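4.2 Living with the work while it goes on

Most of what is written about refits deals with the finished rooms, and rather less with the weeks in between, when people are still trying to get on with their days among dust sheets and drilling. We were keen to put that right in a small way. The Sterkham refit gave us a good chance to do so, as the owners had decided quite early on that the building would stay open throughout, with the work moving along one floor at a time. There were 4 floors and 60 people at their desks, and Hellwig, the main contractor, had agreed to keep the noisiest jobs to the hours before the first meetings of the morning.

We asked everyone in the building to keep a short diary for eight weeks, beginning in April, and we are very grateful to them for their patience with us. The diaries brought in 400 usable entries. Joscha Meinecke read through all of them first and sorted them under plain headings such as noise, air, light, and getting from one place to another. Zamfira Gavrilă then went through the same entries without seeing his headings, and the two lists were compared over a long and rather cheerful afternoon.

The fittings that people see every day on their walls came up more often than we had expected, and cables in particular were mentioned again and again by those whose rooms had been rearranged in a hurry (see Figure 3a for wall-mounted equipment in a furnished room).

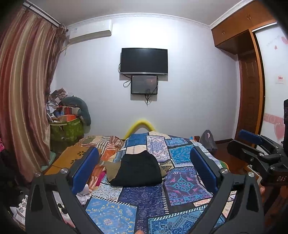
Figure 3a. Wall-mounted television with a smaller monitor below it and an air conditioner to the left.

Noise was the first worry for nearly everybody at the start, but it slipped down the list as the weeks went by. What took its place was not knowing which stairs would be open, or where the printer had gone. People wrote quite warmly about the Hellwig site manager, who pinned up a hand-drawn plan by the lift each morning, and several of them said that they had come to look forward to it. The email notices sent out through Brurketti, the booking system, were read far less - one person told us that she had set them to go straight into a folder.
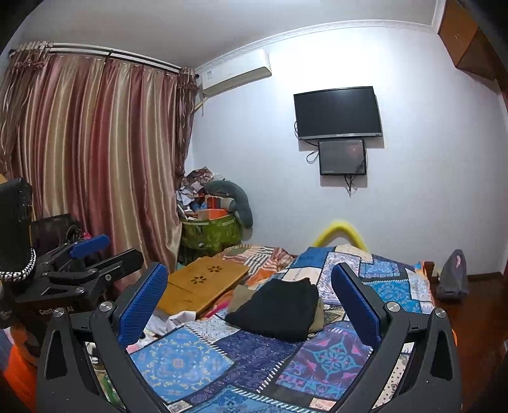 Figure 3b. Gripper with blue textured finger pads, bed visible between the fingers.

We would be careful about carrying these findings over to larger buildings. At Plullus, where we made a shorter visit for comparison, the staff had been moved out altogether and their complaints were of quite another sort, mostly to do with travel and the loss of a familiar canteen. We return to the Plullus interviews in section 4.3.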